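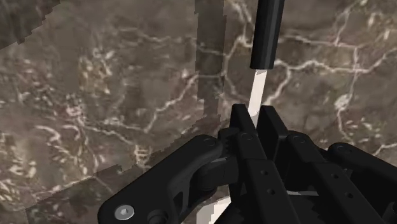 Simulated gripper with its fingertips around the lower end of a knife-like utensil's pale part

The Herley fault is a software fault in robot simulation in which a grasp is recorded as successful although the robot holds the tool at the wrong part, or only touches it. It is named after Herley, a set of kitchen tasks for the simulator Gedel, where it was first described. The fault is considered a safety matter because results from simulation are often used to decide if a robot may work near people.

Background

Gedel was developed at the Figueiredo laboratory in Itosville. It places a simulated arm at a table in a furnished room and gives it small objects to pick up and put down. The Herley tasks include long, thin tools such as knives and spoons. For each tool the task file names a handle zone, and a grasp should count only when both fingertips press inside this zone.

Cause

The success check did not read the handle zone. It asked only if the two fingertips were in contact with the tool for 100 milliseconds, at any point along its length. A knife taken by the blade therefore received the same mark as a knife taken by the handle. Tools that were pinched at the very end and later dropped were also marked as held, as the check was not repeated during lifting.

A second error made the first one harder to notice. When the handle zone was missing from a task file, Gedel gave no warning and continued with the whole tool as the zone.

Discovery

The fault was found by Jailson Sampaio, a technician at the laboratory, who was comparing recorded views with the written log. Of 406 grasps logged as successful, 116 were on the blade or outside the handle zone. His report, dated 1st June, recommended that earlier scores for thin tools should not be used for safety decisions.
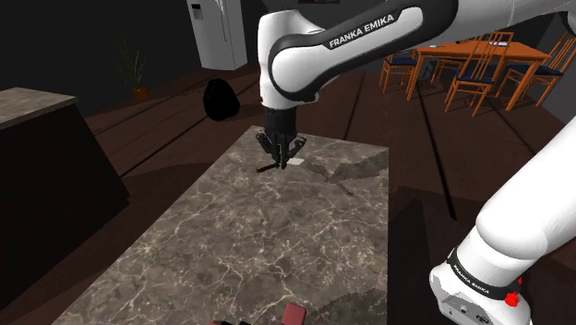

Franka Emika arm at a marble-topped table in simulation, with a thin dark object beside the fingertips

Correction

The corrected version of Gedel was released in December. The check now reads the handle zone, and it is repeated until the tool is put down. A task file without a handle zone stops the run with an error message. In a trial of 200 new grasps the log and the recorded views agreed in every case.

Some users criticised the correction as too strict – a spoon, for example, can be safely taken by either end. A setting for tools without a sharp part was added for this reason. It is switched off by default.

See also

Contact sensing
Grasp planning
Robot safety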